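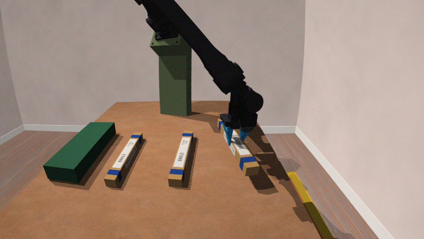 Figure 1. The arm with its fingers around the right-hand rod box, Horko simulator.

Ustumar: Teaching a Simulated Arm to Pick Up Rod Boxes by Remote Control
Final project report, 19 June 2025
Team: Fanni Sárközi (writing this), Padmavathi Pillai, Iara Urrutia
Advisor: Marwan Semaan

What we set out to do

Our project started with a shelf. The metal shop next to our classroom keeps its E6013 welding rods in long skinny boxes, and people are always leaving them all over the bench. Iara said it would be a nice job for a robot, and we all laughed, and then a week later it was our project proposal. We didn't have a real arm to play with for a whole term, so we did everything in Horko, the simulator our department uses. The plan was to drive the arm ourselves by remote control, record what we did, and train a policy (the program that decides how the arm moves next) to copy us.

The task is simple to say out loud. Pick up one of the three rod boxes and set it down on top of the green block. We used the block as our pretend shelf because it's big and flat and I could model it in two minutes. I did offer to make a proper shelf with brackets and everything, but Padmavathi pointed out that I'd spend all of May on the brackets. She was probably right!

Setting things up

Padmavathi built the room and the table, and I did the boxes. Getting the rod boxes to look like rod boxes took me longer than I'd like to admit. I made one box with the printed label and the blue bands and then copied it, so all three are the same model underneath. The first version had the label on upside down and I only noticed when Iara read it to me over the phone.

The arm sits on a pedestal at the back of the table and reaches over toward us. That matters a lot for driving it, because your left is the robot's right. Iara got used to this in one afternoon. I needed four days, and I still sent the arm the wrong way whenever I was tired. We talked about flipping the controls so that pushing left moved the gripper left on screen no matter what, and in the end we did flip them, but by then I had just started to get the hang of the old way and had to learn all over again.

For the gripper we picked bright blue fingers. We'd had black ones at first, and against the black wrist I could never tell how far open they were. If you're doing anything like this, paint your fingers! It's five minutes of work and it saves your eyes.

How we drove the arm

We tried two ways of controlling it.

The first was a game pad. Left stick for forward, back and sideways, right stick for up and down and for turning the wrist, trigger to close the fingers. It's cheap and everybody already knows how to hold one. The trouble is that you end up doing one thing at a time. You move over, then you turn, then you go down, then you squeeze. The recordings come out with lots of little stops in them, and the policy learns the stops too. Our first trained arm would glide over to a box and then just hang there above it, thinking about its life, because we had all paused in that exact spot while moving our thumbs to the other stick.

The second way was a hand tracker that Marwan let us borrow from the Starnura lab down the hall. You hold a little handle and the gripper follows your hand. There's a foot pedal that connects and disconnects you, so you can let go, move your arm back to somewhere comfortable and carry on. This felt amazing right away. You move and turn and lower all at once, the way you would if you were reaching for the box yourself. It was also tiring, and after half an hour my shoulder was done, so we took turns and had somebody else watch the log and write notes.

All the recordings we trained on in the end came from the hand tracker. The game pad ones are in a folder called old_pad and I'd ask future students to please leave them there.

The demonstrations

We recorded 120 demonstrations and kept 89 of them. We threw out the ones where a box got dropped, where somebody bumped the block, or where the driver clearly got lost and wandered around before finding the box again. Padmavathi was the strict one here. I wanted to keep some of my messier ones on the grounds that I'd gotten the box up there in the end, and she played them back to me at double speed until I gave in. The 89 we kept add up to 2118 seconds of arm motion. It felt like a lot more than that when we were doing it.

Before each demonstration the simulator nudged the boxes and the block a little and gave them new angles. At first we had the boxes parallel and evenly spaced, very neat, and that was a mistake. The trained arm learned where the boxes were and barely looked at the camera at all. When I slid the middle box over by the width of my thumb on screen, the arm went down and gripped air. Once we let them sit at different slants (the way they really end up on a bench), it had to start paying attention.

We also had to agree on how to grip. The boxes are long, so you can grab them near either end or in the middle, and Iara liked grabbing near the end that was closest to her. It worked fine for her, because she'd tilt her hand to make up for the box sagging. The policy copied the grab without copying the tilt, and down went the box. So we made a rule: one finger on each long side, around the middle, wrist lined up with the box before you go down. The right-hand box is the one we practiced the rule on most, as it's the one where the wrist has to turn the least.

Training

I'll keep this short, because the training code is the part we changed the least. We used the imitation learning script that comes with the course, with one camera from the front and one on the wrist, plus the joint positions. Input goes in, the next little chunk of motion comes out, repeat. It ran overnight on the shared machine. Pui-shan Tse from the year above showed us how to queue it so it wouldn't get kicked off at midnight, which had already happened to us twice.

The one thing we did change was adding the wrist camera. With only the front view, the arm itself blocks a lot of the box right when you need to see it, and its shadow doesn't help. Once the gripper is down, you can barely read anything on the label of the box it's over. The wrist camera sees straight past the fingers, and the last bit of the approach got a lot steadier.

How it went

We tested each box ten times with fresh positions, no human touching anything.

Right box: nine picked up, eight placed on the block.
Middle box: eight picked up, eight placed.
Left box: five picked up, four placed.

The left box is our sore spot. It lies right beside the green block, and when the two are slanted toward each other there isn't much room for a finger to get down between them. As drivers we dealt with it by coming in a bit high and wiggling, and each of us wiggled differently. The arm seems to have learned an average of three people's wiggles, and it's not a good one. On two of the failed runs it touched the block and stopped there, pressing on it, until the timer ran out.

The one right-box run that got picked up but not placed was a shame to watch. It carried the box all the way across, perfectly level, and let go too early, so one end landed on the block and the box slid off.

What I'd do differently

I'd start with the hand tracker and skip the game pad completely. I'd have one person drive all the left-box demonstrations, or have us sit down and agree on one move for getting into that gap. We wrote a rule for the grip and never wrote one for the approach, and you can see it in the numbers.

I'd also record some rescues. All of our kept demonstrations are clean ones, so the arm has never seen what to do when it's a little off. Marwan suggested starting a run with the gripper already in a bad spot and recording just the fix. We tried a handful in the last week, too late to train on, but they're in the rescues folder with Iara's notes.

Who did what

Padmavathi: room, table, sorting the recordings, test runs.
Iara: hand tracker hookup, most of the driving, notes.
Me: box and block models, training runs, this report.

Thanks to Marwan for the tracker and to Pui-shan for the queue help. The scene files and the 89 demonstrations are on the course drive under ustumar_final, and the readme tells you which version of Horko to open them with.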